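Search this forum Go
Print this page | E-mail this thread

Girkenton Chapel Forum > Belief and Practice > Is thrift a Christian virtue?

marl_pit
Our reading group is on the Clellent sermons of 1870. He says waste is a sin against the giver, full stop. I think that makes God sound like a bookkeeper. Views?

ninth_hour
I disagree. Read sermon 2 again. He says the earth is on loan and should be handed back in good order. That is stewardship, and it's in Genesis.

marl_pit
Genesis also says "subdue it". Clellent skips that verse.

Flandine
He doesn't skip it, he deals with it in the appendix. My copy has 100 pages and the appendix is the best part. On plain living at home I'd start there. 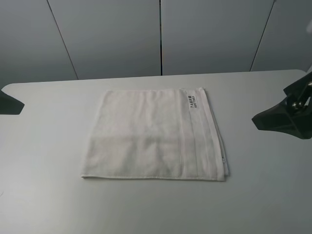
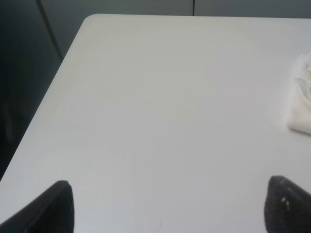 Folded towel (first picture) and white tabletop (second).

ninth_hour
Thanks, my edition has no appendix. Does he mention the sabbath for the land?

Flandine
Yes, at length. Leviticus 25.

El Ouafi
I'm not a Christian but we have the same argument at home. My father says wasting water is wrong even beside a river. I never took that as bookkeeping. It's closer to manners.

marl_pit
Manners I can accept. I still don't think Clellent meant that. We meet again in June and I'll bring the appendix if someone can scan it.

Contact the moderators | © Girkenton Chapel Forum | Back to top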